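Fluven mill list — archive
Subject: Re: Labels for the trail, and a few other bits
Date: June 22, 2023

Hi all,

Catching up after a week away, so apologies for answering two messages in one go.

> Has anyone settled what goes on the sign at the Prader end? I'd like
> the wording before the printers close for summer. Also, are we keeping
> the old numbering or starting again? I found 684 on one post and 814
> on the next, which can't be right!

I'd start again. The old numbers go back to the Willems survey in March and half of those posts have been moved since (the one by the stile is facing the hedge now). 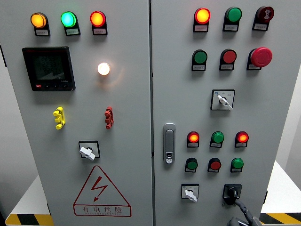
My own worry is the size of the lettering. We keep trying to squeeze the whole history of the millrace onto one small plate, and then people walk straight past it. Colour does far more at a distance — you spot the amber, green and red lamps on that cabinet door long before you get anywhere near reading the little labels underneath. So could we have a coloured band on each post, please, and save the words for the two big boards?

Kullen quoted us for 30 posts with bands already painted on, and I thought the price was fair.

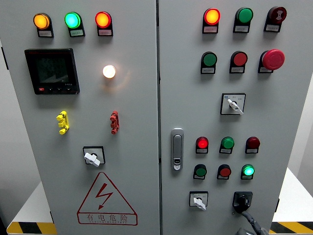 They'd want the final colours from us before they cut anything, mind, and I'd steer clear of brown, which vanishes completely against the bank in winter. I'm fond of a good strong yellow myself, but I'll go along with whatever people like.

Still to sort out:

1. Wording for the Prader sign. I've a draft, far too long, and will send it round once I've hacked it down a bit. 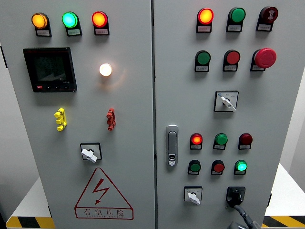
2. Someone with a van to fetch the old boards.

3. The loose plank on the footbridge. I've wedged it for now but it does wobble!

Shout if I've missed anything.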